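Nurside Community Board > Housing and Hosting > Host homes: questions and experience

Topic: Asking guest to pay something monthly?

sodach_host
Hello all. We are a host home with the Randach program since last June, one young guest, 19 years old, very polite. The stipend for us is 300 per month and it covers the food and most of the electricity. Now our guest has a part-time job and has offered to give us 35 every week. My husband thinks we should accept, because it is good for the guest to feel independent. I am not sure it is allowed, and I am also not sure that I like it. How do other hosts handle this?

marrow_and_leek
Don't take it. In our agreement there is a line that the host receives no money from the guest. Read yours again, I think it is in the part about house rules.

twofloorsup
We had the same. Our guest put the money in an envelope on the fridge and we gave it back when she moved out. It came to 301 with the coins. She used it for the deposit on her room. But we told our support worker first, so it was clear to everybody.

sodach_host
Thank you both. I read the agreement again and it says "no rent," but it does not say anything about a contribution. For me these are two different words.

marrow_and_leek
For the program it is the same word. If there is a conflict later, your guest can be treated like a tenant, and then you have a different problem.

Ji
I disagree a little with marrow. I was a guest myself in a host home, before I became a host. It was hard for me to receive everything and give nothing. My hosts let me buy the rice and the coffee for the house, and I felt much better at the table after this. Maybe your guest wants the same feeling. It does not need to be cash.

Also, if you are preparing for a second guest, the closet is a good place to start. In my first weeks I lived from my bag, as I did not know which shelf was mine. I am sorting things for our small room this week.
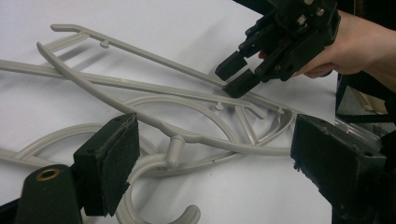
Gray hangers for the small room

twofloorsup
Ji, that is a good point about the closet. We now empty one full dresser before anybody arrives, and one shelf in the bathroom.

sodach_host
We have no second guest planned, but I will look at the closet anyway. I am afraid our winter coats are still in it.

Ji, did you ask permission for the rice and coffee?

Ji
My hosts mentioned it in the monthly meeting and the worker wrote it down. It was never a problem. But I was with another program, so please ask yours.

pelican_road
I will be the unpopular one here. We took 200 a month from a guest who had full-time work, with a written paper, and the program knew. He was 24 and he wanted to practice paying on a fixed day. It went well for us. I would not do it with somebody who is 19 and working a few hours.

marrow_and_leek
With respect, pelican, then it was a rental and you were not a host home anymore.

pelican_road
The program still called us one. I can only tell you what they approved.

sodach_host
Please no fight because of me. I wrote to our support worker today and asked about both ways, the envelope and the groceries. My husband now prefers the groceries, mostly he hopes for better coffee. I will write the answer here when I have it.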